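Okay, I promised a few of you a proper thread on the gripper comparison, and it's 4th January and I have tea, so get comfortable. This one is going to ramble a bit.

Short version for people who are busy: we've been trying two styles of two-finger gripper tip on the same pair of arms. The narrow pointed ones from Dekitz, and the wide flat padded ones from Mujić that we ran all fall. I went in sure the flat ones would win. I have changed my mind about most of it, though not all of it!

A bit of background for the new folks (hello, and welcome, there are suddenly more of you than I'm used to). I work on a two-arm setup at Arnley, mostly kitchen-type chores. Opening things, putting things in, taking things out, closing things again. It sounds very modest until you try to do it with two fingers and no skin.

The whole comparison was Vilja Mäkelä's idea, back in September. She got tired of hearing me complain about tips and said, very kindly, that I should either measure something or go get a coffee. So I did both.

We settled on 366 attempts in total, split evenly between the two tips, with the same controller settings and the same person driving for each block. Takumi Sugawara drove the first block and I drove the second. Takumi is a lot smoother than I am, and you can see it in the logs, which was humbling.
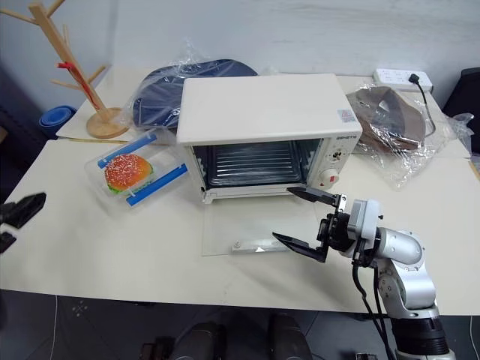 Let me start with doors, the part I cared about most. A drop-down door is a nasty little test for a gripper. The handle swings through an arc, so if your fingers hold it too firmly and your wrist doesn't follow along, you end up dragging the whole appliance toward you. With the countertop oven we've been using, the door folds down until it's out over the tabletop, and the handle is a pale glossy bar on the front edge, so you're asking two black fingertips to get hold of something slick and fairly slim. The flat pads want to come at it square on. The pointed tips are happy to come in from the side with one finger above and one below, and they forgive a much sloppier wrist angle. For somebody who drives like me, that matters a great deal.

Numbers, for those who like them. On door opening, the pointed tips missed the handle 16 times across their whole half of the runs. The flat pads missed it 42 times. I made Elli Peltonen go back through the logs separately from me because I didn't trust my own counting, and she got the same totals (thank you, Elli, I owe you several pastries).

Now, in fairness to the flat pads, a miss is a pretty cheap mistake. You back off, you line up again, you lose a few seconds. What I worry about more is the grab that looks fine and then lets go halfway, and there the pads were lovely. Once they had something, they had it.

Soft things are where I expected the pointed tips to embarrass themselves, and they sort of did. Anything with give in it, they pinch at one spot and the rest sags. We had a long argument about whether that's the fault of the tip or the closing force. Pádraig Brennan says force. I say a bit of both. We turned the force down to 80 percent of where we'd had it, and the sagging got better but the slipping got worse, so I'm calling that argument a draw for now, and he is welcome to reply underneath and tell everyone I'm wrong.

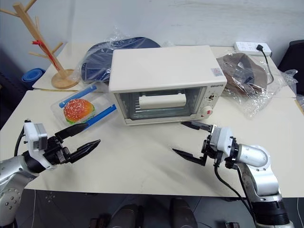

The other thing I hadn't thought hard enough about is how the tips change what the cameras get to see. A wide pad is a wall. When you bring it in close from the wrist side, it covers up precisely the little patch you most need to look at. With the slimmer fingers there's more daylight between them, and I noticed I was leaning on the wrist view a lot more and squinting at the head view a lot less. I didn't measure that part, so please take it as one tired person's impression.

A quick word on knobs, as three people have already asked me. Neither tip is good at round knobs! The pointed ones tend to walk off the curve as you turn, and the flat ones grip well but run out of wrist rotation if you start from a bad angle. What helped most was starting with the wrist already wound the other way, so there's room to unwind through the turn. Svetozár Jurčo showed me that on a different arm ages ago and I had completely forgotten it.

We also changed controllers partway through the planning stage, and I should own up to that. The early practice runs were on our old one and everything I've quoted here is on the Pleta. No mixing. The Pleta is a touch slower to wake up in the morning, but the gripper response feels tighter, and I stopped overshooting when I closed on thin edges.

So what are we keeping? For now the pointed tips stay on both arms. If I were mostly picking up boxes and packets I'd go straight back to the flat pads and be very content. Vilja would like to try one of each, pointed on the right and flat on the left, and I've been dragging my feet on it because it means redoing the calibration for one side. She's probably right, though. She usually is.

If you've run mixed tips on a two-arm rig, please tell me how it went, especially how you dealt with handing things from one side to the other. I'll read every reply, I may just be slow, there's a lot of log cleanup waiting for me tomorrow.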